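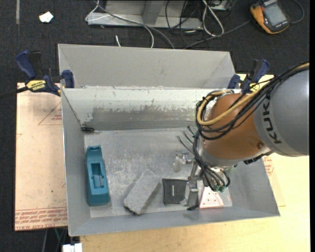
Keeping Sheet Metal Bins and Trays in Service

Shop Notes, February

Painted steel bins fail at the same points in most small shops: the floor corners, the folded rim and the strip of wall just above the floor where parts slide and settle. The notes below cover cleaning, deciding whether to recoat, and the recoating itself. They apply to open trays, parts bins and drawer inserts in mild steel. Galvanized bins need a different primer and are covered at the end.

Cleaning before inspection

Do not judge a coating through grease. Empty the bin, brush out chips and wipe with mineral spirits on a lint-free rag. Follow with warm water and dish soap, rinse, and dry at once with compressed air or a towel. Pay attention to the seams. Water left in a folded seam will show up as a brown line in a week or two.

White haze on a bin floor is usually one of three things. Dried coolant residue comes off with warm water. Hard water scale comes off with white vinegar, left on for ten minutes and rinsed well. If neither touches it, the haze is fine abrasion in the paint and will not clean off. Leave it alone unless bare metal is showing.

Dark smearing on the walls is normally a mix of oil and metal fines. A citrus degreaser at half strength removes most of it. Avoid steel wool, which leaves fibers that rust in place. A gray nylon pad is enough.

Flaking test

Press a strip of good masking tape over the edge of a chipped area and pull it back sharply at a low angle. If the tape comes up clean, the remaining paint is sound and the chips can be feathered and spotted in. If it lifts more paint, strip the whole panel. Spot repairs over loose paint last one season at best.

Surface prep

1. Scrape loose paint with a carbide scraper, working from the chip outward until the edge stops lifting.
2. Sand the edges with 80 grit, then 120. The step between paint and metal should not catch a fingernail.
3. Treat any pitting with a phosphoric acid rust converter. Follow the label for dwell time and rinse if it says to.
4. Wipe down with acetone. Wear gloves, and keep the doors open.
5. Prime the same day. Bare steel in a damp shop starts to color overnight.

Coating

Two thin coats of epoxy primer and one of enamel hold up better than a single heavy coat. We use Brumitz gray enamel with the matching hardener. It stays tacky below 60 degrees F, so in winter bring the bin indoors the evening before. Allow 30 hours before loading, longer for castings or anything with sharp edges.

Cost for the last batch worked out to 77 dollars in materials, including tape and rags.

Liners

Where parts are dropped in, paint alone will not last. A cut sheet of rubber matting on the floor of the bin takes the impact and cuts the noise. Xolani Baloyi suggested leaving a half-inch gap on all sides so that chips can be swept out, and that has worked better than a tight fit. Do not glue the liner. Oil gets under it and cannot be wiped out.

Sloping sides do not need a liner, but the bend at the bottom of the slope wears quickly. A bead of seam sealer along the bend before the enamel coat helps.

Lifting and stacking

Bins that are dragged lose paint on the underside first, where it is not noticed. Check there when the bin is empty. Four stick-on nylon glides solve it on a bench; on concrete use hardwood runners, screwed from inside with sealed heads. Mark the load limit on the outside of the rim. Ours are marked at 200 pounds, well under what the gauge will carry, but the hand truck is the weak point.

Galvanized bins

Ordinary enamel peels from zinc. Wash with vinegar, rinse, dry, and use a primer labeled for galvanized metal. Do not sand through the zinc. If it is already gone in places, touch up with a zinc-rich cold galvanizing paint and skip the enamel.

Storage of leftover enamel

Wipe the can rim, lay plastic wrap over the opening, and tap the lid down with a rubber mallet - a steel hammer distorts it. Write the date and the bin number on the lid. Mixed paint with hardener in it cannot be kept. Let it set with the lid off, outdoors, and check local rules before throwing it out.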